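The Longer Thread

The club met in the basement of the old dental school in Hovville, in the room with the low pipes. On the door was still the word Prarell, which was the name of a company that had rented the place before. We kept the name. When we entered the autumn competition we wrote "Team Prarell" on the form, and the company, I suppose, never knew.

In October we had to choose which recordings our program would learn from. Elias Khoury had opened two moments from the same session side by side on the big screen, and he did not let us sit down before we had looked at them.

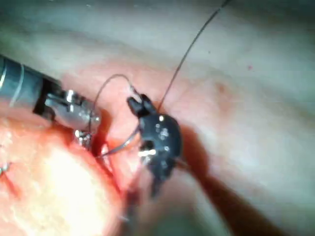
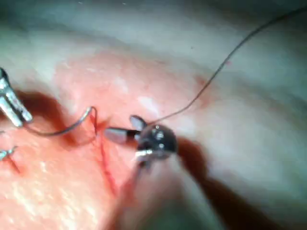

"Tell me where the thread wants to go," he said.

I was new in the country then and I took every sentence seriously. I thought for a long time about what a thread can want. Annan, who sat beside me and had been in the club one year more, whispered that I should just say something.

"Up," I said. "To the right."

"Good. And who is holding it there?"

I did not know. I had looked only at the metal, as everybody does in the beginning. The metal is bright and it moves, and the thread is only a thin line that goes out of the picture. Elias Khoury waited. He was a patient man, but his patience had a weight, and you felt it on your shoulders.

"It is a question for the whole term," he said at last, and he went to make tea.

The task of the competition was easy to explain to my mother on the telephone. There were two arms. A person at the desk moved one of them with the hand controls, and our program moved the other. Together they had to put a row of stitches in a practice pad and close it. My mother asked if the pad could feel it. I said no. She asked if the person at the desk could feel it, and for this I had no quick answer. The controls gave nothing back to the fingers. If you pulled too hard, you learned it with your eyes, and usually too late.

We had 787 recordings of single stitches, and the rules allowed 1000. Annan wanted to fill the number. Every evening after lectures he sat at the desk and sewed, with his jacket on, because the heating in the basement was turned off at six. I labeled. I marked the moment when the needle touched the surface, the moment when the other arm took it, the moment when the loop was closed. After some weeks I saw these moments also in the bus, with my eyes shut.

Our program was called Brilalance. It was a typing mistake in the first report, and we had become fond of it. Brilalance was good with the needle. It went to the right place, it turned the wrist at the right time, and it let go when it should let go. But when it came to tighten the knot, it pulled always the same amount. With a short thread this was too much and with a long thread it was nothing, and the loop stayed open like a mouth.

"It does not look at the thread," I told Annan one evening.

"It has the same pictures we have."

"Yes. But I didn't label the thread. I labeled only what the metal does."

He took his hands from the controls. I remember that I was ashamed, as if I had hidden something from him, when it was only that I had not seen it before I said it.

"All of them?" he asked.

"All of them."

We could have left it. The competition was close, and a program that closes half of its knots would not be last. Annan said this, and he was right. Then he took off his jacket, in spite of the cold, and pulled his chair to my side of the table. He started from the first recording and I started from the last one, going backward, and we drew the thread by hand, point after point, wherever it could be seen. When it was too blurred we wrote "unsure" and continued. We spoke very little. Sometimes he said a number, and I opened the same recording, and we argued whether a gray line was thread or only a reflection.

Elias Khoury came down one night to look for his umbrella. He stood behind us for some time.

"You are past the middle?" he asked.

"Not yet," said Annan.

"There is soup upstairs," he said, and he went up, and after a few minutes he came back with the soup himself, in two coffee cups, because he could not find bowls.

The first test with the new labels was at the end of an evening. Annan sat at the desk and held his side still. Brilalance took the thread, pulled, and then it slowed. I had never seen it slow down. It pulled a little more – so little that I was not certain it moved – and it stopped. The loop lay flat on the pad.

On the second stitch it dropped the needle.

Annan laughed so loud that somebody knocked on the ceiling. I wrote the number of the recording in the notebook, and beside it the words "needle, again," and he was already threading the next one.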